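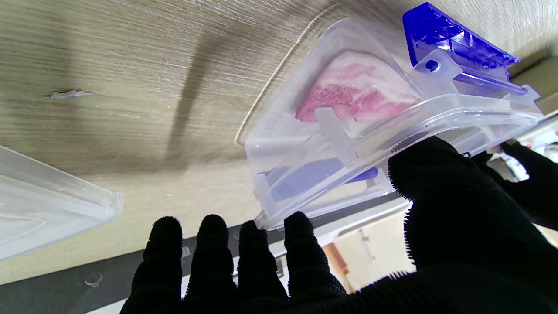
A Day at the Pultidthorpe Crime and Thriller Book Fair

I went to the Pultidthorpe fair in November, mostly to hear Juraj Šťastný talk about his Stadora novels and partly to buy paperbacks. The fair is held in the old corn exchange, a ten-minute walk from the train station. Doors open at 9:30. I got there just before and there was already a line down the steps.

A day ticket covers the stalls and the readings in the small room. The main talks are extra and you book a seat when you buy the ticket. The main hall seats 259, and the Šťastný talk had sold out weeks earlier, so if you plan to go next year, book early. The program is a folded sheet with the floor plan on the back. The plan had the stall numbers running the wrong way along the north wall, and I walked past the secondhand dealer I wanted twice.
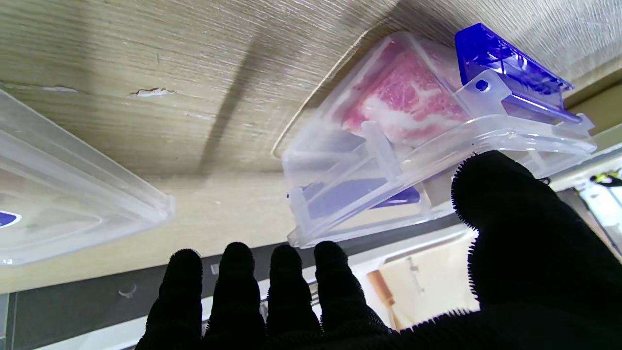 Once I found him I spent most of an hour there. He deals mainly in spy fiction from the sixties and seventies, with a few shelves of courtroom novels. He told me he had brought 700 books and left the rest in the van. Prices are penciled inside the front cover and he will come down a little if you take several. I bought four, all with cracked spines, none of them worth anything to a collector.

The small presses are upstairs. Štěpánek had the biggest table and the most people around it. They publish translated crime fiction, mostly Czech and Slovak, in plain covers with the title in large type. I asked about the third book in their river police series and was told spring, which is what I was told last year. Sternatwood, next to them, does military thrillers by new authors. Their editor let me read the first chapter of one standing up, a convoy story told by the mechanic, and I liked it enough to buy it.

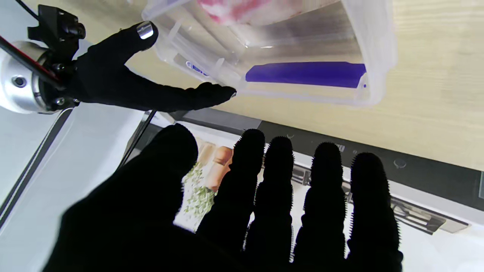
The Šťastný talk

He came on at two o'clock and read for twenty minutes from Stadora 2, the new one. The reading was the prison transfer chapter. He reads quietly and the microphone was set low, so the back rows had trouble. After that he took questions for the rest of the hour.

Most of them were about research. He said he writes the whole first draft without looking anything up, then goes back with a list. For this book the list ran to 3,361 items, and he said a good half of them were about trains. Somebody asked whether the colonel from the first book was really dead. He said he had killed him and meant it — there was some groaning at that.

The signing line afterward was long but it moved. One book per person for dedications, any number for a plain signature.

Getting there and food

The train is easier than driving. Parking behind the exchange fills up by ten and the side streets are permit only. There is a coffee counter inside the fair with sandwiches and soup, and it takes cards. Bags can be left at the desk by the door until closing at five.

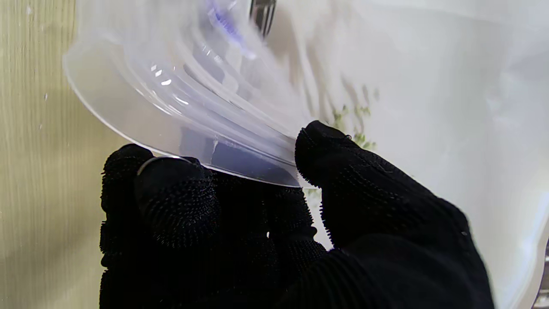
Clear plastic container, tipped to the upper left.

I missed the short story panel, which overlapped with the signing. The stalls started packing up around half past four, and the dealer downstairs let me have two more at half price on my way out.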